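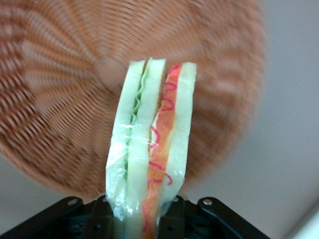
## 2025-12-25, bench log and the rest

Building empty apart from me and the heating. Came in at ten because the overnight replay in Skorno had stopped with a full disk and I wanted the machine free before Gaetano Greco gets back. He left a note on the monitor: "do not touch the planner branch". I have touched the planner branch.

The disk first. Skorno writes a raw copy of every wrist camera stream next to the compressed one, which I asked for in September and then forgot. Deleted the raw copies for all runs already tagged as good. Kept those tagged as failed. Added a check at start-up that refuses to record with less than 400 GB free, and it now prints the path it is complaining about. The old message said only "storage error", and I wrote that one too.

Then the wrapped items. The toy sandwich in its clear film is still the worst object we have for Fiore. The film gives glossy streaks on the lower half, just where the fingers close, and the mask breaks up along them. In the bad cases Fiore returns two masks, one for the top of the sandwich and one for a bright crease lower down, and the grasp scorer happily ranks the crease. Seen edge-on the thing is tall and narrow, so a small error in the mask centre is a large part of its width.

Tried three things before lunch:

1. Merging masks by colour distance. Useless. The bread is pale and so are the highlights, so they merge, but the orange layer stays separate and the bounding box jumps sideways.
2. Clipping bright pixels before segmentation. Better on the film, worse on everything white.
3. Merging masks when they share a depth plane within tolerance. Slow, and the depth is poor on film anyway, but the centre stays put.

Kept the third behind a flag, `merge_by_depth`, default off. Replayed 714 stored frames with it on. Split masks fell a good deal. I have not looked at whether the new single masks are any good, only that there are fewer of them, so this counts as a start.

There is a second problem which I had been blaming on Fiore and which belongs to the tracker. While the wrist is moving, the background smears and the tracker's motion estimate follows the smear. With the round basket behind, the weave fans out from a hub and turns into streaky lines under blur, and the optical flow reads lines like that as forward travel. The held object hardly moves in the image, so the tracker decides it is slipping. It then asks for more grip force. On film that means more creases, more highlights, and back to the first problem.

Fix for now: once the gripper state is `holding`, ignore flow outside the object mask and compare the object only with the finger region. The screw heads on the two brackets make decent fixed points. They are bright against the black and they never leave the same few pixels unless the camera mount has moved, in which case I would like to know. Wrote a small routine that finds them at the start of each run and raises a warning if either is off by more than a set distance. It should have been there from the first week.

Lunch was two mince pies and a flask of soup. Rang home from the stairwell, where the signal is. My brother has been given a drone and has put it in the neighbour's gutter.

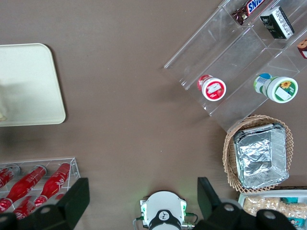 The planner, then. Brinelska samples its transfer paths as though the whole table were an obstacle field of equal cost, and it has always spent most of its time budget proving that free space is free. Gaetano's branch adds a cost map that lets it take a cheap straight segment wherever the surface has been clear for a set number of frames. With the tray, the clear display rack, the wicker basket and the bottle rack all pushed out to the edges, the bare middle of the tabletop ought to be the easiest case it could get. It still planned a long arc over the right-hand side. I stepped through it with the debugger and found the reason in the collision layer: the two clear acrylic pieces go in as boxes built from depth, and depth on acrylic comes and goes. Whenever an edge of the tiered rack flickers, the box grows to include the last good point plus padding, and it never shrinks again. After a minute it reaches well into the open area. The cola bottles at lower left suffer less, as the red bodies give depth returns even where the rack holding them does not.

So the growth rule was wrong, and it was mine, from the spring. It was meant to be conservative. Replaced it with a decay: unsupported volume fades over 16 frames, and fixed furniture can be pinned by hand from the layout file. Pinned both racks with measured dimensions. A pinned box ignores depth completely, which puts the burden on whoever lays out the table, and that will be a complaint by January.

First plan after the change went straight across. The second did too. The third refused outright, and it took me forty minutes to see that I had typed the height of the display rack in centimetres into a field that wants metres. Added a range check. Brinelska now rejects any pinned box taller than the arm's reach and names the offending line in the layout file.

Ran the regression set against the branch at four. 1,871 stored queries, all solved within the time limit, median planning time down. Two paths pass closer to the basket rim than I like. The lattice comes through as holes in the depth, so the rim is represented lower than it should be. I could pin the basket as well, but baskets get moved, and the whole point of perception is that I should not have to type in where the basket is. Left it open as an issue and assigned it to myself.

I have not run any of this on the arm today. House rule at Mirnumlow is two people present for live motion, and I agree with it, even if the urge at half past four was fairly strong. Replay only.

State of things before leaving:

- Skorno: disk check in, raw copies off by default, 
 old good runs cleared.
- Fiore: `merge_by_depth` behind a flag. Needs somebody to look at the masks by eye.
- Tracker: finger-relative slip check in. Screw-head warning in, threshold guessed.
- Brinelska: decay rule and pinned boxes on a new branch off Gaetano's. His own branch put back to where he left it, apart from one comment I corrected.

Wrote him a message explaining the decay rule and did not send it. It can go tomorrow afternoon. Also need to ask him why the layout file stores angles in degrees when every other file uses radians, and whether anyone depends on it – I suspect the old calibration script does.

Locked up at ten to six. The car park lights are on a timer that thinks it is still summer, so I found the car by its beep. Must bring a torch.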